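4.2 Ce que l'automatisation déplace dans le travail des préparateurs

Le résultat le plus réjouissant de notre enquête chez Gratomholm tient à la circulation des gestes ! Avant l'installation des postes Imetti, les 5 préparatrices et préparateurs du laboratoire rangeaient eux-mêmes la paillasse entre deux séries, souvent debout, souvent en fin de journée. Sur les 243 séquences de rangement que nous avons relevées depuis septembre, la plupart reviennent désormais au robot, et le temps libéré va aux protocoles, à la relecture des cahiers, à la formation des nouveaux (un vrai bonheur à observer). Les objets souples restent le cas le plus instructif : un sachet en tissu se plisse, s'étale, et sa prise demande des réglages que les préparateurs ont appris à discuter avec les ingénieurs.

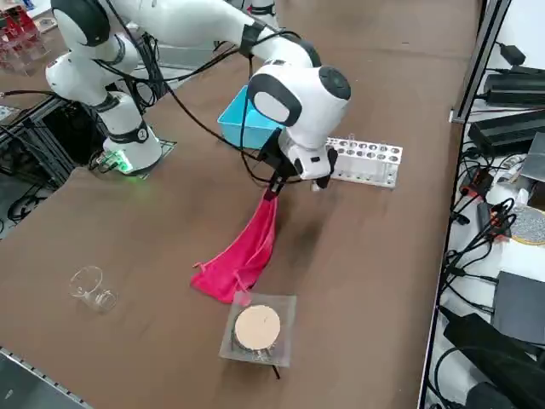 Figure 4. Prise d'un sachet à cordon par le bord supérieur, près d'un portoir à tubes.

Kamala Sastry tient pourtant à nuancer notre enthousiasme : on se fatigue moins les bras, dit-elle, mais on surveille davantage, et cette attention devrait figurer dans les fiches de poste. Sa remarque a orienté la seconde série d'entretiens.

Articles liés
Apprendre à régler une pince : le cas Canlow
Fiches de poste et cellules Iyer

Dernière mise à jour : 19 juin 2022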